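Comparing two grippers in simulation before you touch the real arm

Apr 10, 2019

If you have two grippers on the shortlist and only one arm to bolt them to, do yourself a favour and let the simulator have the first go. We did this on the Tollov bench at Hirkport over the winter, and it saved us a good deal of spanner work. I'll take you through it slowly, so put the kettle on.

The task is a plain one: pick from the open tray, place into the divided tray beside it. 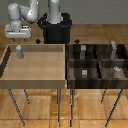
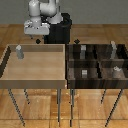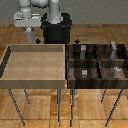
Simulated bench: light pick tray on the left, dark four-part tray on the right.

Start by saving your layout under a name you'll recognise in May, when you have forgotten everything. Both grippers must see exactly the same trays, the same parts and the same starting pose for the arm. I once changed the tray height by 10 mm between runs and spent a whole afternoon praising the wrong gripper, so do check!

Next, load the first gripper (ours was the Bloxham parallel jaw) and set the tool centre point. Measure it from the flange to the middle of the finger pads and type it in by hand -- the value that comes with the model file may belong to an older set of fingers. Then do the same for the second one, in our case the Kerkcombe, which is rather longer and needs a higher approach.

Now set your speed. I like 60 per cent for a first comparison, and I leave it there for both. Run 400 picks with each gripper, using the same random seed, and write the results to separate folders. On our old office machine that took around 295 minutes for the pair, so it's a nice thing to leave going while you get on with something else.

When you read the log, look at the failures before the total. A missed grasp and a knock against a divider both count as one failure, but they want quite different cures. Wider fingers may hold a part beautifully and then catch the wall on the way into a cell -- a higher approach sometimes sorts that out, and sometimes you need slimmer fingers.

Last of all, swap the running order and repeat a short batch with each. If the results move about a lot, go back to the saved layout and compare the settings line by line before you order any hardware.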